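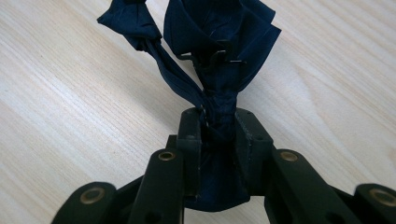

4.2 Loan duration and condition on return

The Fomeo scheme recorded 2,999 completed loans between the opening of the first stand in February and the end of the wet season. A loan was counted as completed when the umbrella was scanned back in at any stand, whether or not it was the stand from which it had been taken. Loans still open at the close of the study were left out of the duration figures and are treated separately in Section 4.4.

The distribution of loan times was strongly skewed. Most umbrellas came back on the day they were borrowed, and the median loan ended before the evening peak on the bus routes. A second, much smaller cluster appeared on the following morning between seven and nine o'clock. We take this to be commuters who had carried an umbrella home in the evening and returned it on the way to work. The same two-part pattern was found by Fikre in an earlier trial in Gebreyes, although that trial used paper slips and the times were entered by kiosk staff at the end of each shift, so the two sets of records should be compared with care.

Rainfall at the time of borrowing was a weaker predictor than we had expected. Borrowing rose sharply in the first half hour of a shower and then fell, even when the rain went on. Rainfall at the time of return had almost no bearing on the choice of stand. Distance did: users who borrowed at the Munent terminus tended to return to the terminus, while those who borrowed at the market stands returned to whichever stand lay nearest to their next stop. The result was a slow drift of stock towards the terminus, which had to be corrected by van (see Section 3.3 for the route).

Condition was graded on return using the four-point scale in Table 2. Grade 1 covers umbrellas that could be lent again at once, and Grade 4 those withdrawn from use. Ribs and stretchers were checked with the umbrella open. The cover was checked twice, once open for tears and loose stitching at the tips, and once closed for the state of the folds. The second check was added after the pilot, when staff reported that covers returned in a bunched state were often put back on the stand without being opened. A dark blue canopy in this state is shown in Figure 3. Covers of this kind were graded on the open check alone, but a note of the fold was kept.

A total of 71 umbrellas received Grade 4 during the study. Bent stretchers were the most common fault, followed by detached tips. Tears in the cloth were rare and were nearly always found next to a rib. No link was found between loan length and fault type once wind speed had been taken into account - long loans were more likely to include a windy period, and this explains most of the raw difference.

Two graders, one of whom was the second author (Moges), assessed a shared set of 40 returned umbrellas without sight of each other's sheets. Agreement was good for ribs and tips and poor for folds. The disagreement lay almost wholly between Grades 1 and 2, where the scale asks whether a cover is "neatly" closed and gives no further guidance. We have therefore merged these two grades in all later tables.

Drying was not measured directly. Stallus stands hold umbrellas upright with a drip tray beneath, and staff were asked to leave a wet umbrella for 30 minutes before lending it again. At busy times this rule was not kept, and the scan records do not allow us to tell which loans were affected. Any estimate of wear based on the number of loans alone will miss this effect.

Figure 3. Umbrella canopy in navy blue, folded and bunched, against a pale wooden table.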